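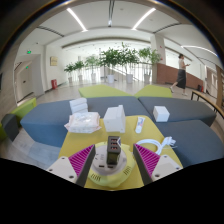

Power hub with sockets and USB slots, yellow table.

Night Desk Clerk, Full Time
The Gaston Hotel, Limstead

The Gaston is looking for a night desk clerk to start in September. The hours are 11 p.m. to 7 a.m. The pay is $2,060 every two weeks before taxes, and dinner or breakfast is included, depending on which one you think you're eating at that hour.

About the hotel

We are an independent hotel near the train station in Limstead. We have a front building, which people photograph, and a back building, the Lambert, which people sleep better in. The two are joined by a covered walkway that was added later and doesn't quite line up with either of them. You will give directions to it many times a night. Most guests get it on the second try.

The guests are a mix. During the school year we get a lot of visiting parents and people with business at the county offices. In the summer it's wedding parties, cyclists, and families who have been in the car too long. The late train gets in a little before midnight, when it feels like it, and most of your check-ins will walk through the door in one clump right after that. Then it goes quiet, apart from the ice machine.

What you'll do

Check in the late arrivals and find the reservations they are certain they made under the other last name.

Answer the phone. Some callers want a room. Some want the pizza place, whose number is very close to ours. Please be nice to them. We have sent them a fair amount of business over the years and they sometimes send us a pizza.

Run the night audit in Gakevico, our booking system. Gakevico is not beautiful. It does add things up correctly, and if you press the buttons in the right order it will print the arrivals list for the morning shift without an argument. We'll teach you the order.

Walk both buildings at 1 a.m. and again at 4 a.m. Check the outside doors, the boiler room gauge, and the laundry room, where the lights get left on.

Deal with noise. This usually means a polite knock and a calm voice. If it needs more than that, you call the manager on duty, who is expected to pick up and has been told so.

Bring in the bread delivery at 5 a.m., start the coffee, and put out the early breakfast trays for guests leaving before the dining room opens. The trays are packed the evening before. You are not being asked to cook. A previous clerk made omelets for a while and we have had to have some difficult conversations with returning guests.

Write the handover note. Full sentences, please. "Weird night, see 14" did not help the morning shift.

What we're looking for

At least two years in a job where you dealt with the public face to face. Hotel experience is great, but so is a restaurant, a pharmacy counter, a bus depot or a library. If you've ever closed a bar, you already know most of it.

You should be comfortable working alone and able to stay awake. We mention the second one for historical reasons.

You need to be able to carry a suitcase up a flight of stairs. The Lambert has no elevator. The front building has one, and it's fine, but you'll want to know where the reset key hangs.

Basic computer skills, clear spoken English, and a tidy hand for the handover book. A second language is a real plus and we pay a little extra for it.

What you don't need: a hospitality degree, a firm handshake, or a passion for excellence. We have read about a lot of passion for excellence. A passion for locking the side door would get you an interview.

What we offer

Pay as above, with a raise after your first six months if we're all still speaking.

Two nights off in a row every week, the same ones each week, agreed before you start. We won't call you on them to ask where the stapler is.

Health coverage after the trial period, paid vacation, and a staff rate on rooms for family. The rate is good. The family is up to you.

A hot meal from the restaurant kitchen if you come in before it closes, or breakfast when your shift ends. The chef leaves dinner plates in the warmer with a name on them. Respect the names.

A parking space behind the Lambert, under the linden tree. It's free, and from June on your car will be sticky.

Training lasts two weeks, fully paid. You'll start on the day shift to learn the rooms and the regulars, then move to nights alongside the clerk who is leaving us. She's going to a job with daylight in it and we are trying to be happy for her.

Reading is allowed once the audit is done. So is studying, and more than one clerk has gotten through nursing school at our front desk. Headphones are not allowed, and neither is the lobby piano – at any hour, by anyone.

How to apply

Drop off a resume at the front desk or send it through the jobs page on our website. Put "night desk" at the top. Add a short note telling us about a time a customer was wrong and you had to go on being pleasant about it. Half a page is plenty. Please include your earliest start date and a phone number where you can be reached in the afternoon.

Interviews are held at the hotel and take less than an hour, including the walk to the Lambert. We reply to everyone who applies – slowly, in some cases, but we do it.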